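Bernardo Bastos
16 July 2023

ok thread. we finally moved out of the Magalhães building and I have Opinions about getting your deposit back. long one sorry

1/ take pictures of everything the day you get the keys. EVERYTHING. inside the oven. behind the radiator. I took almost none! in a place I lived in for years

2/ landlord's list said "hole damage, bedroom wall, $200." it was a nail hole. one nail. held up a calendar

3/ so I filled it. spackle is cheap, let it dry overnight, sand, paint. do NOT guess the white. there are like a million whites and yours is the wrong one

4/ cleaning. they charge by the room if you leave it "unsatisfactory" and they decide what that means. start with floors? no. start with the kitchen, it takes forever. water and dish soap gets you most of the way, change the water way more than you think
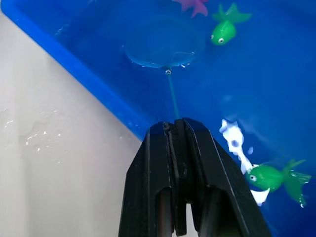

Kornél Barta: ask for the walkthrough BEFORE you hand over keys. mine let me fix stuff on the spot, saved me the whole cleaning fee

5/ yes what Kornél said. ask in writing. email not text. I asked on the phone and guess what, no record of that call ever happening

6/ read your lease for "normal wear." faded paint is wear. worn carpet by the door is wear. they will try to bill you for it anyway and most people just pay

7/ I wrote back line by line, 11 items, polite, with dates. took me a whole evening and a lot of cofee. they dropped all but 2

8/ small fixes do yourself. loose cabinet knob, wobbly outlet cover. they bill an hour of labor for a half turn of a screw

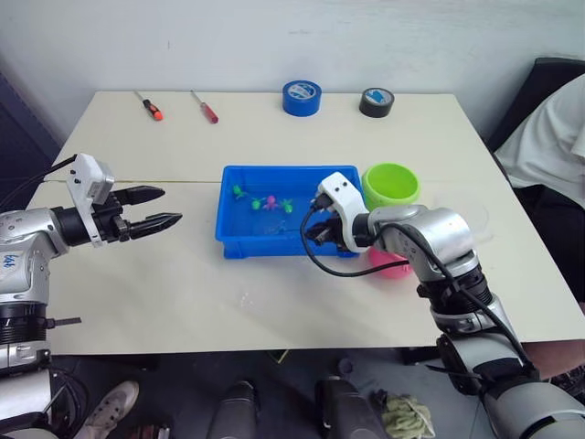 Screwdrivers, tape, blue tray.

9/ leave a forwarding address!! in writing!! if they don't know where to mail the check they will happily sit on it

10/ still waiting on the check btw. will update. if you rented from Skollitz too my DMs are open, want to comapre letters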